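## Sun hats: what I learned after one season of washing and repairing them

In the spring letter I promised to write something about hats. Several people from the Pusdale walking group asked me how to care for cotton hats, and I answered each of them a little differently, so now I try to put everything in one place. I am a hobby sewer, I never worked in a hat shop. Please read it as the notes of a person who made the mistakes already.

### Washing

A cotton hat gets dirty first on the inside, at the band which touches the forehead. Sweat and sunscreen go into this band and make it yellow or gray, and after some weeks also stiff. Many people wait until the outside looks dirty. By then the band is usually in bad condition, and the stain has started to come through to the crown.

My method is simple. I fill a basin with 2 liters of cool water and a small spoon of mild liquid soap. Before the hat goes in, I rub a little of the same soap directly on the band with an old toothbrush and leave it for half an hour. Then the whole hat goes under the water and I press it with flat hands, many times, without twisting. Twisting is bad for the brim. The brim has a layer of stiffer cloth inside, and when this layer gets a hard fold while it is wet, the fold can stay for a long time.

For rinsing, change the water until there is no more foam. With dark or reddish colors, expect that some dye comes out the first two or three times. My own rust-colored hat colored the water like tea and afterwards it still looked the same to me. Wash it alone! I had one white pillowcase in the same basin and now I have one pink pillowcase.

Is a washing machine possible? Check the label. If the label permits it, use a net bag and the gentle program, with the slowest spin. I did it with two hats. One came out well and one had a wave in the brim which I could only partly iron out.

### Drying and shape

Put a dry towel inside the crown, rolled into a ball which is a little smaller than your head. I prefer a towel to newspaper, which can leave ink on light cloth. Set the hat on a flat surface with the brim lying free, pull the brim gently with your fingers all the way round, and leave it in the shade where there is some wind. Direct sun makes the color pale, and it does this unevenly – the top becomes lighter and the underside stays dark.

If the brim is still tired after drying, spray it lightly with water and iron it between two pieces of cotton cloth. Go slowly and follow the curve of the stitching.

### The rows of stitching

At our sewing evening in Stockdale somebody asked why so many hats have rows and rows of stitches on the brim. They are pretty, but they also have work to do. They hold the upper cloth, the inner layer and the lower cloth together, so that the three behave as one. More rows, closer together, usually give a firmer brim. When a thread breaks in one row, please repair it soon. Begin a little before the break, sew over the old holes by hand with a backstitch, and finish a little after it. Strong polyester thread is fine for this. I bought a spool from the Hamitov shop with 200 meters, and I think it will last me for the rest of my life.

The small eyelets in the crown need a look too. They let warm air go out. If a metal one becomes loose, the edge can cut the cloth around it, so it is better to press it flat again early. I put a coin under it and tap from the inside with a small hammer. When it has already fallen out, you can sew around the hole with a buttonhole stitch, and the hat breathes as before.

### Keeping hats in winter

Soft hats do not need a box. Mine lie on a shelf, one inside the other, crown up, with the largest at the bottom. They must be clean before they go there, for moths like old sweat very much, even when the cloth is cotton and not wool. A hat which travels in a backpack can be folded, but I try to fold it each time in a different place, or the cloth becomes thin along one line.

### Repair table in August

We will have a repair table again in August, in the Werodley hall, from two in the afternoon. Bring your hat clean, please – last year this was not always so. Thread and needles are there. For new sweatbands, I have cotton tape in beige and black, and you can also bring your own ribbon if you want another color. If the hat has a plastic brim inside, I can look at it, but I cannot promise anything. 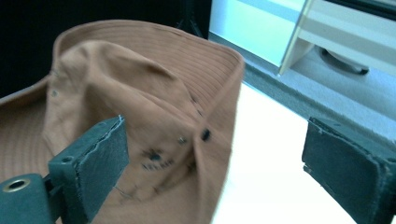

Fiifi Issahaku: I would add one thing about the sweatband. Before sewing in a new one, wash the cotton tape in warm water and let it dry. I did not do this, and after the first wash my band became shorter and the hat sat too tight. I had to take out all the stitches and begin again. Also, will there be white tape in August, or should I bring it?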